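Can Dogs Really Feel Guilty?

Pets and People: Plollano Kids' Pages

You come home. There is a chewed slipper in the hall. Your dog is flat on the floor with his ears back, looking up at you with the whites of his eyes showing. "Look at him," says somebody. "He knows what he did!"

Does he, though?

Lots of grown-ups are sure about this one. They will tell you their dog feels terrible about the slipper, the trash can and the missing sandwich. They may be right. But being sure of something and having a good reason to be sure are two different things, so let's poke at this idea a bit before we believe it.

What the "guilty look" looks like

Dogs who are said to look guilty often do the same things. They lower their heads. They tuck their tails. They look away, or lick their lips, or creep off behind the couch. Some roll over and show their bellies.

Now, dogs also do these things when they are worried. A dog might do them at the vet's office, or when a bigger dog walks up, or during a thunderstorm. Nobody says a dog is guilty about the thunder. So the look can't be proof all by itself.

A way to test it

Suppose you wanted to find out for real. You could put a cookie on a low table, tell a dog to leave it alone, and go out of the room. Sometimes the dog eats the cookie. Sometimes a helper takes it away, and the dog has done nothing wrong at all. Then the owner comes back in. Half the time the owner is told "your dog ate it," even when that isn't true.

If dogs look guilty because they feel guilty, only the cookie eaters should do it. Scientists have tried tests a lot like this one. The dogs' looks had more to do with whether their owners scolded them than with whether they had been bad. Dogs who had done nothing gave the look too, if their person was cross.

That is a big clue. It suggests the dog is reading you. He hears your voice go low, he sees your shoulders go stiff, and he thinks (if he thinks in anything like this way) "Uh-oh, trouble."
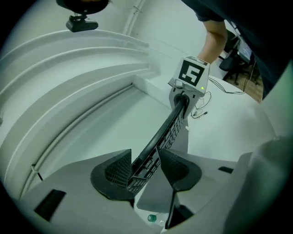

A long black rod and a curve of white ridges.

"But my dog does it before I even see the mess!"

People say this a lot, and it's a fair point. Our page got a letter from a reader in Lozano whose beagle hides every time there is garbage on the kitchen floor, even before anyone has said a word. Doesn't that prove it?

Maybe not. Think about what the beagle has learned. Garbage on the floor plus a person coming in equals shouting. She may have no idea that she was the one who put it there. If the cat tipped the can over, she might hide just the same. You would have to try it to know, and the letter didn't say if anyone had.

There is also the trouble with remembering. We tend to remember the 2 times the dog looked sorry and forget the 50 times he wagged his tail next to a ruined pillow. When somebody tells you "he always does it," ask if they kept a list.

What about things you can buy?

Some toys and collars are sold with big promises. Picture one that says it will "tell you what your dog is feeling" from his barks. Before anyone spends 40 dollars on it, ask a few questions. How does it know? Who checked? Did they check with many dogs, or just with one dog who belongs to the person selling it? If the box only says "works like magic," leave it on the shelf.

So is the answer no?

It would be nice to give you a plain yes or no. We can't, and you should be a little careful with anyone who does. It's very hard to know what goes on inside an animal who can't talk. Dogs do have feelings. They get scared and excited, and they seem to love being with us. Guilt is a tricky one because you need to remember what you did, know it was against the rules, and feel bad about it. Dogs might do a bit of that. So far, the crouch and the sad eyes don't show it.

What to do about the slipper

If you find a mess, take a breath and clean it up. Scolding a dog long after he chewed something doesn't teach him much, as he may not connect the two. It can teach him to be nervous when you walk in. Put shoes where he can't reach them. Give him something of his own to chew, and tell him he's good when he chews it.

Next time he gives you the look, check your own face in the mirror. You might be wearing a look too.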